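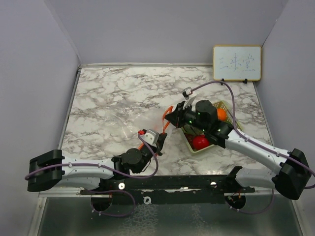 Fig. 4. Pizarra pequeña de sobremesa con texto escrito a mano.

4. Puesta en marcha de la impresora de comandas

Esta sección explica la instalación de la impresora Istel 1137 en la cocina o en la barra. Antes de empezar, la aplicación Akinola debe estar ya instalada en la tableta del comedor (véase la sección 3).

4.1 Lugar de instalación

1. Elija una superficie plana y estable, lejos del fregadero y de la plancha.
2. Deje libre el espacio delante de la salida del papel.
3. Coloque el cable de alimentación por detrás de la impresora. El cable no debe quedar tensado.
4. Si usa una pizarra pequeña para escribir el nombre del puesto, póngala a un lado, donde no tape la luz de estado.

PRECAUCIÓN: No instale la impresora encima de un horno ni de un lavavajillas. El papel térmico se oscurece con el calor y las comandas no se pueden leer.

4.2 Colocar el papel

1. Pulse el botón lateral y levante la tapa hasta oír un clic.
2. Retire el cartón de protección. Guárdelo para el transporte.
3. Introduzca el rollo con el extremo del papel hacia arriba.
4. Saque unos centímetros de papel y cierre la tapa con las dos manos.
5. Corte el papel sobrante contra el borde dentado.

Nota: Utilice el rollo Flendov 29 u otro del mismo ancho. Si la impresora avanza el papel pero este sale en blanco, el rollo está colocado al revés.

4.3 Conexión con la tableta

1. Encienda la impresora. La luz de estado parpadea en azul.
2. En la tableta, abra Akinola y vaya a Ajustes > Impresoras > Añadir.
3. Seleccione en la lista el nombre «Istel 1137».
4. Escriba el código 2162 y pulse Aceptar.
5. Espere hasta que la luz quede fija. La impresora imprime una página con el nombre de la red.

Si el nombre no aparece en la lista, compruebe que la tableta y la impresora están en la misma red. Las redes para clientes normalmente no permiten esta conexión.

4.4 Asignar los platos

Cada impresora recibe solamente las categorías que se le asignan. Para una cocina con dos puestos, repita estos pasos en cada impresora.

1. Vaya a Ajustes > Puestos y cree un puesto nuevo, por ejemplo «Fríos».
2. Marque las categorías que corresponden a este puesto.
3. Elija la impresora y guarde los cambios.
4. Envíe una comanda de prueba desde el comedor.
5. Anule la comanda de prueba antes de abrir el servicio, o se sumará a la caja del día.

Nota: Una categoría sin puesto se imprime en la barra.

4.5 Mensajes de error

E1: Tapa abierta. Ciérrela presionando por los dos lados.
E2: Falta papel. Las comandas pendientes se imprimen después de cambiar el rollo.
E5: Sin conexión. Apague la impresora, espere un minuto y vuelva a encenderla.

PRECAUCIÓN: Con el error E5, no envíe otra vez la misma comanda. Consulte primero la lista de pendientes en Akinola, porque la cocina puede recibirla dos veces.

Para el cambio de la cuchilla, véase la sección 7.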